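Phones at Dinner: Does Putting Them Away Change Anything?

Jaruwan Khamphan
Intro to Social Research, final report
March 1, 2021

Why I picked this

My family eats together most nights and somebody is always scrolling. Wanted to know if that is just us. Also a lot of articles say phones ruin meals but they mostly ask people how they feel about it, which isn't the same as how long they stay at the table.

What I did

Online survey first, sent to students in my dorm and two group chats. 200 people opened it, 81 finished. Then 5 households agreed to try a week with phones off the table. Any spot was fine as long as it was out of reach – a shelf, a drawer, a tray on the counter. They wrote down start and end time of each dinner plus one line on what got talked about.

The week before was the comparison week, phones allowed, same log sheet.

Problems: one household lost two days of the log. Another one ate out on Friday and I left that meal out. I should of told people beforehand what counts as the end of dinner, some wrote when the food was gone and some wrote when the dishes were done.
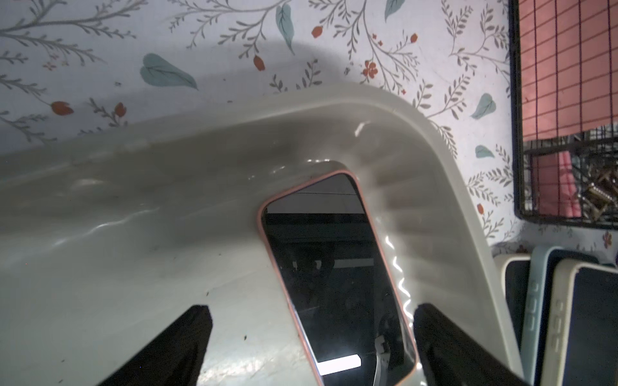 What came out of it

Survey: most people said they check there phone at least once during dinner. The most common reason was messages, then boredom. Very few said work. People who live with parents reported more rules but not less checking, didn't expect that.

Households: dinners ran 9 minutes longer on average in the phone-free week. Not every house though. In one it got shorter, the dad wrote "everyone ate fast to get back to it." Topics were mostly school, food, and one long argument about a TV show.

Limits

Small group, all people I know or friends of friends. They knew what I was testing. One week is short and the novelty might wear off. Would like to run it again in June when classes are out – schedules are looser then and I could get a full month of logs from the same houses.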